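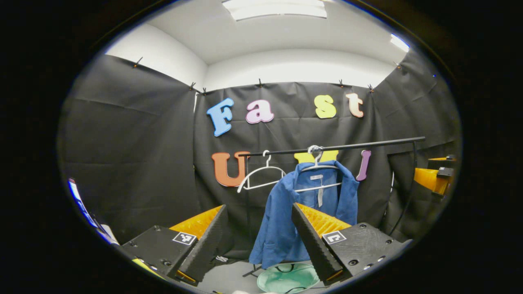
Foam letters on black fabric, back panel.

Dye Laboratory Notebook
2 September 2020
Entry by: Ismail Shawky
Subject: Wash and rub fastness, Prameo cotton, reactive navy

Work resumed on the Prameo order. The cloth is a plain-weave cotton, 153 grams per square meter as delivered, scoured and bleached by the mill. It was dyed in the Endov bath machine to recipe 1242, which is the June recipe with the salt addition split into two portions. All other conditions were left as written in June: soda ash added after the salt, bath held at 60 C, one cold rinse, one warm rinse, soaping at the boil, final cold rinse.

The reason for the split addition is recorded in the June entry. The navy went on too quickly in the first part of the cycle and the cloth was darker at the fold lines than in the body of the piece. With the salt divided, the shade is level across the full width. A slight streak remains along one selvage. It was present in the greige cloth as well and should be treated as a mill fault.

Wash fastness. Specimens were sewn to multifiber strip along one short edge and run with steel balls in the usual detergent solution. Change in shade was graded 4-5. Staining on the cotton stripe was graded 4, on nylon 4, and on all other fibers 4-5. The June specimens stained cotton at 3, so the improvement is real and is large enough to be seen without the gray scale. Colleagues should note that the strip was pressed from the back only. Pressing on the face gives the nylon a shine that makes it grade lighter than it is.

Rub fastness. Dry rubbing was graded 4-5 in the warp direction and 4 in the weft. Wet rubbing was graded 2-3 in both directions, and this does not meet the customer's requirement of 3. Navy at this depth is always difficult in the wet test, but the result is no better than June and the new salt schedule has evidently done nothing for it.

It is my view that unfixed dye is still being left in the cloth. The soaping liquor was plainly blue when drained, and the rinse after it was still tinted. A second soaping should be tried before any fixing agent is considered. D'Amico supplied a fixing agent for the spring work and there is enough left for a small trial, but it moved the shade toward green at that time and the customer's standard has very little room on that side.

Light fastness. Specimens went into the lamp cabinet with the blue wool references at the end of the morning. The card is half covered with foil in the ordinary way. No reading is to be taken before 28 hours of exposure. Please do not open the cabinet to look at them.

Water. The hardness of the supply was higher than usual, and the sequestering agent was increased to match. The figure is on the bath sheet and will need to be carried over if the recipe is repeated at the mill, where the water is softened. I have asked Bruto for their own water report and have not yet received it.

Gray scales. The older staining scale has a thumb mark across step 3 and is no longer to be used for reported grades. It may be kept for practice. The replacement is in the upper drawer, in its sleeve, and should go back into the sleeve after each use.

Grading was done by myself and then repeated blind by the second assessor. We differed by half a grade on the weft dry rub and the lower value has been reported.

Remaining work on this cloth:
- Repeat recipe 1242 with second soaping, same liquor ratio
- Wet rub on the repeat, after conditioning overnight
- Perspiration test, acid and alkaline, on both versions
- Shade reading against the customer's standard under daylight and store light

Retained specimens are mounted on card and filed behind the June set. The offcuts are in the labeled bag on the shelf - they have not been soaped a second time and may be used for handling trials only.

Last updated: 2 days ago
0 comments | 2 shares
Contact the Dye Laboratory | Back to top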